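Can it put the groceries away yet?
March 29, 2022

I've been asking the same thing since January: is there a kitchen chore I could hand to a machine and leave the room? Unpacking produce seemed like a fair place to start. It's dull, and a four-year-old can do it.

Grip isn't the worry it used to be. Something fat and smooth like a pepper can be held between two stiff fingers.
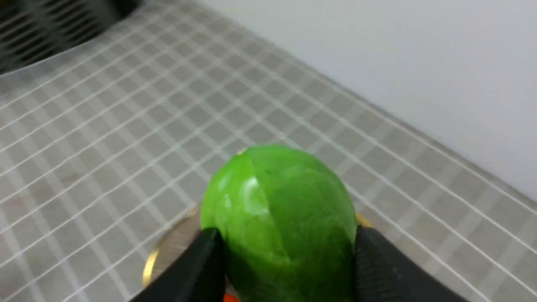
Tuulikki Jääskeläinen wrote to say I'm too generous. Toy vegetables don't bruise, she says, and she'll be impressed when it's a ripe tomato. Fair enough.

Bags are harder than plates. A plate keeps its shape. A cloth bag sags, and the handles end up wherever they like.

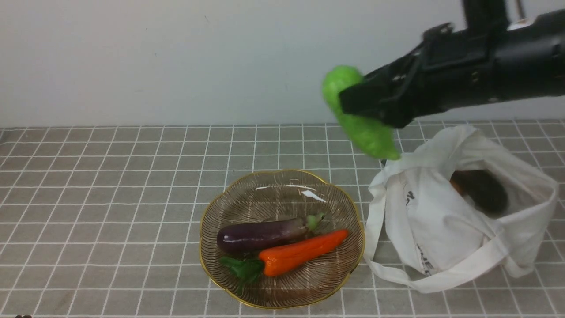

What still goes wrong

Cloth, mostly. Anything under a fold is half hidden, and the fingers have to go in without taking the fabric along.

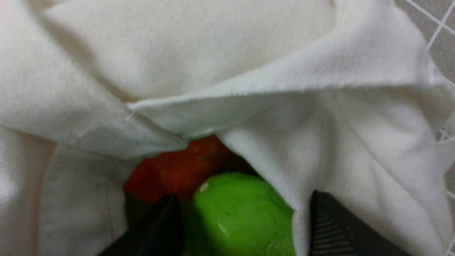

I do this by feel at home, usually while talking to somebody. A machine working mainly from cameras has a lot less to go on - and laundry is the same problem, only bigger.

Then there's knowing what's left to do. People glance over and see the eggplant. A program has to look for it.

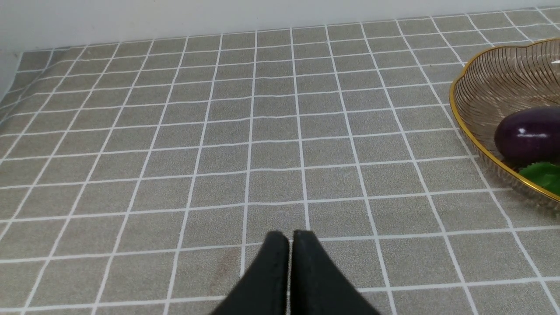
Would I buy one?

No. I'd give it nine more years for the kitchen. Shop floors will get there sooner, where the parts come in the same tray every time.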